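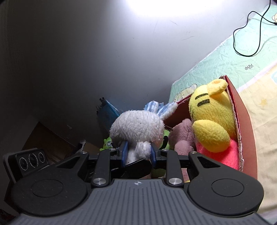

Is the Hotitz scorebook good enough for someone who scores a whole season of club baseball by hand?
For most scorers it is, if you write with a pencil and you do not mind a rather narrow column for the pitchers.

I have kept score for our second team at Flalton since the spring, and before that I was only filling in when the usual scorer was at work. For years I used loose sheets that I printed at home. They were free, but they got lost, and in March I decided to buy a real book. I chose the Hotitz because a player from Bezerra had one with him at a friendly match and I liked how flat it stayed on his knees.

The book has a spiral on the left side and a stiff cover. Each game takes two facing pages, the visitors on the left and the home team on the right. There are twelve lines for batters, with a thinner line under each of them for the substitute. In our league we change many players in the late innings, so these thinner lines are important to me. In one game at Fekholm our manager used every man he had, and the third name for the right fielder had to go into the margin. I think a bigger book would have the same problem.

Every box has a small diamond already printed in light grey. This is a matter of taste. I learnt scoring from a library book which used empty boxes, and at first the diamonds disturbed me, as I did not know where to write the number of the fielders. After a few games I became used to them. Now I follow the runner with a thick line along the diamond, write the play in the middle, and fill the diamond completely when he scores. When I look back at an inning I can find the runs very quickly.

The balls and strikes are on the right edge of the box, three little squares and two little squares. They are really small. If you write with a big hand, or if you score on your feet as I sometimes must do at grounds without seats, they will be a mess by the fifth inning. I stopped to mark every pitch and I only keep the total for our own pitcher, in a corner at the bottom.

Now the pitchers. There is room for five on each side, and that is enough, but the columns for innings, hits, runs, earned runs, walks and strikeouts are so narrow that two digits hardly fit. In August we lost a game in which our starter gave eleven hits, and I wrote the eleven across the line into the runs. Later I read it wrongly myself when I typed the statistics. I don't understand why the maker gives so much place to "weather" and "remarks" and so little to this table.

The paper is better than I expected. It is a bit rough and takes a soft pencil very well, and it accepts the rubber many times before it becomes grey. With a ballpoint pen you can see the writing from the other side, so I would not advise it. Once the book got rain on it, at Bezerra, when we all waited under the trees for the umpires to decide. The corners went wavy but the pages did not stick together, and I could read everything.

The spiral is my only worry for the future. The last turn at the bottom has opened a little, and it catches on the inside of my bag. I bent it back with pliers and it has stayed so until now. The cover has also a white line where I fold it, but it has not broken.

There is a short guide inside the front cover, with the position numbers and the usual signs. It is correct as far as I can judge, but it says nothing about the difficult cases, for example a batter who reaches first after a dropped third strike, or a runner who is out for passing another runner. A beginner will need a second source. On the other hand, the last pages have a table for the season totals, and I filled this during two long evenings after our last game. According to it we had 154 hits, less than I had imagined, and I checked the sum two times with the same result.

I compared it also with an app which a parent in the youth team uses. The app makes the totals by itself and this is a great advantage. But her telephone was empty in the seventh inning of a doubleheader, and she came to sit next to me and copied the rest from my page. I still prefer paper, also because I like to see the whole game lying open before me.

I will buy the same book again for next year. If the maker reads this, please make the columns for the pitchers wider.

Written on November 28, 2018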